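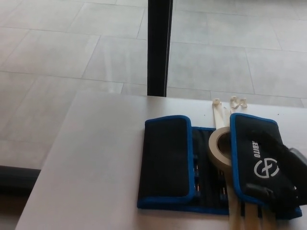

White table, tiled floor

Re: [pastinbridge-wellness] Night leg cramps, is magnesium worth it?

2026-07-22
Posted by the Wednesday list host
7 minute read

Hi all,

Quoting the message from over the weekend first, so people on the digest can follow along. I trimmed the signature and the part about parking.

> Hello, longtime reader, first time writing in. I'm 58 and for the last few
> months I've been getting terrible cramps in my calves at night. Mostly the
> left one. I wake up around 3, my foot is pointed like a ballerina's and I
> have to hop out of bed and stand on the cold bathroom floor until it lets
> go. My calf is sore the whole next day.
>
> A woman at the pool told me it's low magnesium and I should take Atier
> capsules before bed. My sister says bananas. The internet says pickle
> juice, tonic water, and a bar of soap under the sheet (???).
>
> Has anyone found something natural that works? I'm already on a water
> pill for blood pressure and would rather not add another prescription if
> I can help it. Also, is the Kinnear Street pharmacy still the place where
> they'll sit down and talk to you, or has that changed?

Welcome, and oh boy do I know the bathroom floor routine! I had these for the better part of two years, right calf in my case, and I tried nearly everything on your list, including the soap. So I have opinions. I'm not a nurse or anything close to it, just somebody who has read a lot about calves at three in the morning.

First thing, and please don't skip past it: you mentioned a water pill. Some of those can shift your potassium, magnesium and sodium around, and cramps are one of the things people notice. That's a phone call to whoever prescribes it, before you buy anything. Don't stop taking it on your own. Ask if they want to run a blood test and ask if the timing of the dose matters. When I called the Arside clinic about mine they had me in for a blood draw that same week, and it was a very ordinary, boring visit. Cholesterol medicine and some inhalers get mentioned in connection with cramps too, so bring the whole list of what you take, vitamins included.

And if the leg is swollen, red, warm, or hurts all the time in one spot, or the pain comes on when you walk and goes off when you rest, that's a different conversation and you want it soon. Same day for the swollen one.

OK, magnesium. I wanted it to work so badly. From what I've read, the studies in older adults with ordinary night cramps have been pretty disappointing, meaning people on the real thing didn't do much better than people on the dummy pill. The results in pregnancy are more mixed, so I won't say it never does anything for anyone. If your blood level is low, that's another story and your doctor will tell you what to take. I took Atier for one full bottle. I kept a little chart on the fridge (of course I did) and over 22 nights I couldn't see any difference from the weeks before, apart from what I'll delicately call a looser digestion. If you have any kidney trouble, please don't take magnesium without asking, it can build up.
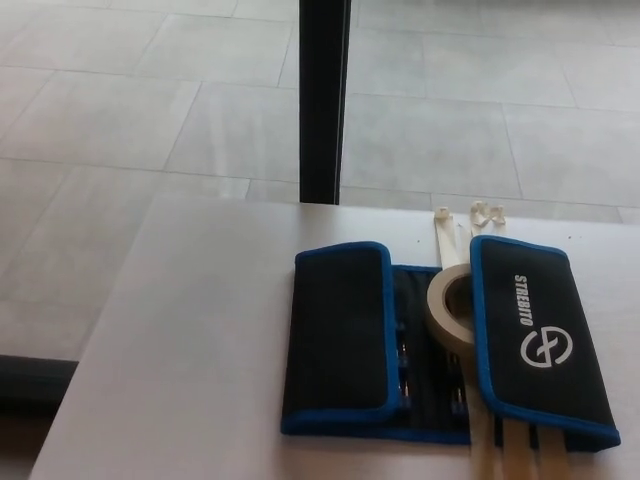 STREBITO tool roll, opened out

Bananas: lovely, eat them, but one banana at bedtime didn't do a thing for me. Also be careful here if your water pill turns out to be the kind that holds on to potassium. You can have too much as well as too little, so again, ask first. I know I sound like a broken record.

Pickle juice: this one surprised me. It doesn't prevent anything as far as I can tell, but a swallow of it during a cramp did seem to shorten things a couple of times. There's some small research on athletes and the idea is that the sour taste sets off a reflex in the throat, as it works too fast to be about the salt. It is very salty though, and with your blood pressure I'd leave it alone or at least ask. I stopped myself when my shoes started feeling tight.

Tonic water: people swear by it on account of the quinine. There's only a little in a glass, and quinine in the bigger pill doses has caused bad reactions in some people, with bleeding and heart rhythm problems, and doctors mostly steer away from it for cramps now. I drank tonic for a while in January and the main result was getting up to pee.

Soap under the sheet: nothing. I had the lavender kind. The bed smelled nice. My cousin insists I should have unwrapped it (I did!).

What helped me was stretching, and I was annoyed about it, as it costs nothing and I'd been ignoring that advice for ages. My version goes like this. Stand at arm's length from a wall, palms on the wall, one foot back, heel down, back knee straight. Lean in until you feel the pull in the calf. Hold it for a slow count of 30, then swap legs. Do that three times each side, right before bed. Then I sit on the bed and do the hamstrings, one leg out straight, reaching for the toes (I don't reach the toes). It takes less time than brushing my teeth and wandering around looking for my glasses. After a few weeks I went from a cramp most nights to maybe one every other week. Could be luck. Could be that they come and go on their own, which they also do. But I'm not giving it up to find out.

When one does hit: straighten the leg and pull the toes up toward your shin, with your hand or a towel looped around the foot. Don't point the foot, even though it wants to. Then rub the muscle, and walk a little if you can. Heat afterward for the soreness. I keep a towel on the nightstand now and don't bother with the cold floor at all.

Some smaller things that people on here have mentioned and that I do too:

- Untuck the bottom of the covers so they don't push your feet down. Heavy quilts are the worst!
- Supportive shoes in the house. I got more cramps the summer I lived in flip-flops.
- Drinking enough in the day, especially after yard work. Your doctor may have given you a limit, so stick to that if so.
- Going easy on wine in the evening. I know. Sorry.
- A short walk or a few minutes on the stationary bike before bed.

There are some people looking into vitamin K2 and B vitamins for this as well. I haven't tried either one, and K is a real problem if you're on warfarin, so anyone tempted should read up and talk to the pharmacist. If somebody on the list has tried B complex I'd love to hear, good or bad.

On your pharmacy question: yes, Kinnear Street still does the sit-down chats, but you need to call ahead these days, and mornings are calmer. Bring the bottles in a bag. They looked through mine and pointed out that my multivitamin and my bedtime drink powder both had magnesium in them, so I'd been taking it three ways at once without noticing. Check labels, everybody.

I went back through our old list survey too, the sleep one, to see how common this is with our crowd. We have 1,957 subscribers and of those who filled it in, 232 checked the box for "leg cramps at night," so you're in plenty of company. It was a self-picked bunch and it doesn't prove anything, but I found it sort of comforting. Once we pass 2,000 subscribers I'd like to run it again with a question about what people tried. If you have ideas for how to word it, send them to me off list, please, and keep this thread for cramps. Last time we got tangled up in mattress toppers for days.

One more thing for the original poster. Keep a note for a couple of weeks before your appointment: what time it happened, which leg, what you did that day, how long it lasted. Nothing fancy, the back of an envelope will do. I always forget everything the moment I sit down on the crinkly paper, and having it in my hand made a big difference. It's also how I found out mine were worse after long car rides – I never would have put that together on my own.

Let us know what they say about the water pill, and write back even if the answer is dull. And if anyone has a stretch that works for the foot cramps, the kind where the toes go sideways, I'm all ears, I had one of those last night.

Hugs from the rainy side of Pastinbridge,
your list host

Contact the list host by replying to any digest | © Pastinbridge Wellness List | Back to top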